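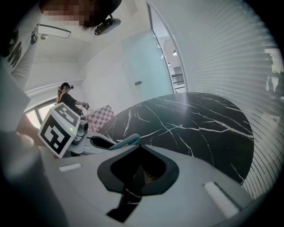 그림 도구 관리 팁 모음. 생각나는 대로 적어둠, 순서 없음

붓 빨기
유화 붓은 쓰고 바로. 하루 지나면 뿌리 쪽이 굳어서 끝임. 신문지에 물감 먼저 꾹꾹 닦아내고, 세척액에 흔들고, 미지근한 물에 비누로 2번. 뜨거운 물 금지, 금속 물림쇠가 헐거워져요. 말릴 때는 눕혀서. 세워두면 물이 자루 안으로 들어가 칠이 갈라짐.

저는 Zunent 붓비누 쓰는데 그냥 빨래비누도 됨. 향 강한 건 비추.

굳은 붓 살리기
린스 듬뿍 발라 비닐로 싸서 하룻밤. 다음날 손가락으로 살살 풀기. 3번 해도 안 풀리면 포기하고 질감용으로 쓰세요. 나무껍질이나 풀밭 찍을 때 오히려 새 붓보다 나음.

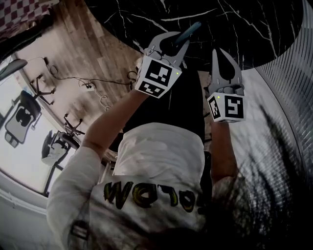 흰 티셔츠에 검은 머리, 양손에 집게형 도구

옷에 묻은 물감
아크릴은 마르기 전이 전부. 찬물에 바로 헹구고 주방세제. 말랐으면 소독용 알콜 묻혀서 칫솔로 톡톡, 문지르면 번져요. 안 보이는 안쪽에 먼저 테스트 꼭.
유화는 물부터 대지 말 것. 키친타월로 눌러서 기름 빼고 주방세제 원액, 그 다음에 세탁. 얼룩 남은 채로 건조기 돌리면 안 빠집니다. 1월에 니트 하나 그렇게 버림ㅠㅠ

팔레트
유리 팔레트가 제일 편함. 굳은 물감은 면도날 스크래퍼로 눕혀서 밀면 됨. 나무 팔레트는 쓰기 전에 아마씨유 얇게 먹여두기, 안 그러면 물감 기름을 다 빨아먹어요. 남은 유화 물감은 랩 씌워 냉동실. 음식이랑은 꼭 따로.

물감 뚜껑 안 열릴때
펜치로 비틀다 튜브 찢어먹은 사람 여기 있음. 따뜻한 물에 뚜껑만 담갔다가 고무장갑 끼고 돌리기. 닫기 전에 입구 나사산 한번 닦아주면 애초에 안 붙어요.

작업할 때 상판 보호
식탁에서 그리는 분들 많죠. 비닐은 미끄러워서 별로고 크라프트지 깔고 마스킹테이프로 네 귀퉁이. 대리석 상판은 산성 세제, 식초 다 안 됨. 광 죽습니다. 중성세제 조금에 부드러운 천, 마른 천으로 마무리.
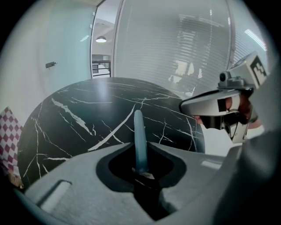 흰 줄무늬가 뻗은 검은 대리석 무늬의 둥근 상판

종이 펴기
수채화 하고 울퉁불퉁해진 종이는 뒷면에 분무기 살짝, 흡수지 사이에 끼우고 무거운 책. 이틀 두세요. 급하다고 다리미 대면 색 변할수 있음. 처음부터 300g 종이 쓰면 덜 웁니다. 얇은 종이면 물테이프로 판에 붙이고 시작하기.

캔버스 늘어졌을 때
뒷면에 물 뿌리고 그늘에서 말리면 어느정도 당겨짐. 그래도 출렁이면 모서리 쐐기를 망치로 톡톡. 한쪽만 치지 말고 돌아가면서 조금씩. 이건 Sławomir Zieliński 선생님 화실에서 배운 방법.

걸레
면 100% 헌 티셔츠가 최고. 기름 묻은 걸레는 뭉쳐서 쓰레기통에 넣지 마세요, 저절로 열나서 불 날 수 있어요. 물에 적셔서 뚜껑 있는 금속통에 보관하고, 버리는 방법은 동네 규정 확인.

바니시 칠하는 법은 다음에 따로 올릴게요. 질문은 댓글로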